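3.2 Sleep, rest and the advice to get more of it

Women in the Skelport cohort were asked at booking, and again in the last third of pregnancy, how they slept. The answers were not cheerful. Of the 42 women who completed both interviews, 30 described their sleep as poor at the second, and most of them had been told by at least one professional to rest more. Few had been told how. The leaflet then in use at the Rultadden clinic recommended lying on the left side, avoiding worry and putting one's feet up in the afternoon, a programme best suited to women without jobs, stairs or other children.

We had expected that those who reported the worst nights would also report the most worry about the birth. The link was weaker than we had supposed. What kept women awake was, in the main, heartburn, leg cramp and the bladder, and a night broken by these was rated as harshly by calm women as by anxious ones. Earlier work using the Adeleke sleep scale tends to fold all such waking into a single score, and a high score is then read as distress. A woman who gets up four times to pass water may well be distressed by the fourth, but the scale has the order of events the wrong way round.

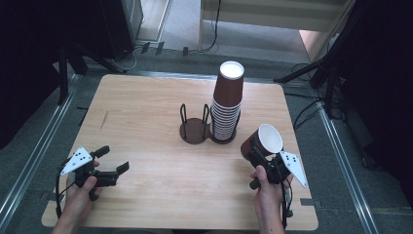
Figure 2. Two hand-held grippers above a table, the one on the right holding a brown paper cup.

Evening drinks were a case in point. Women were commonly advised to drink plenty and, often at the same visit, to drink little before bed. Both pieces of advice are sensible. Taken together they leave a rather short afternoon in which to do all the drinking, and it is perhaps no surprise that 8 women told us they had stopped following either. Tea was given up early by almost everyone and quietly taken up again by the next interview.

Daytime naps were harder to study than we had planned. The Pultila diary asks for naps of over 30 minutes, and our participants pointed out, with some patience, that they seldom got one. Shorter naps, including those taken on buses and in the clinic waiting room, went unrecorded until the diary was changed partway through. We therefore treat the nap figures with caution and do not compare them between the two interviews. The broken nights are on firmer ground, and we return to them in section 4 alongside the women's own accounts of what helped, of which an extra pillow was the most frequent and the least studied.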